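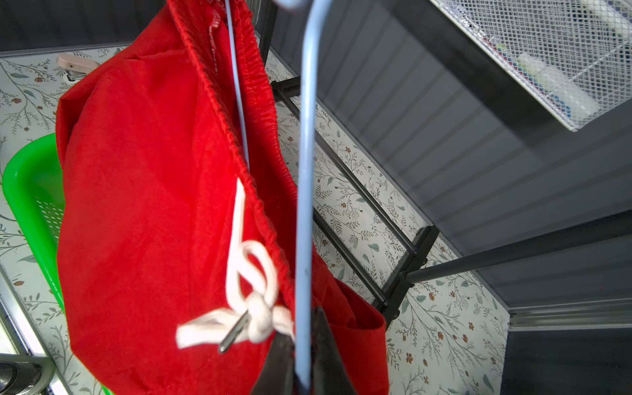

A gripper holding a pale blue hanger and some red cloth.

Putting a pair of shorts on a hanger is easy. You have probably done it while thinking about lunch. For a robot it is a horrible job, and the people at the Fellel laundry know this because they have watched one learn.

A brick is always the same shape. Cloth is never the same shape twice. It flops, folds, slides and hides its own corners. A drawstring is worse, as it can turn up anywhere it likes. A robot arm with two stiff fingers has to work out which bit is waistband, which bit is string and which bit is hanger, then squeeze hard enough to hold on but gently enough to do no damage.

Fellel washes clothes for swimming pools, schools and one very muddy rugby club. On a busy day 2,000 pieces come through, and until last April every one was hung by hand. Now the robot does some of the plain ones. It does not stop for tea, which Beryl Yeoman thinks is a pity, as tea is the best part.

Beryl has hung clothes there for 28 years. Did the robot take her job? No, but it changed it. She used to hang things all day, and her shoulders ached by home time. These days she looks after the robot, puts right its mistakes and does the awkward items herself – anything with straps, mostly.

Not everybody is pleased. Robel Ayele liked chatting at the hanging rail, and fewer people stand there now. He also had to learn to use a computer screen, and he says the screen is a poor listener. Hema Rai, the manager, promised that the new work would come with proper lessons and the same pay or better. The workers asked her to write that down, and she did.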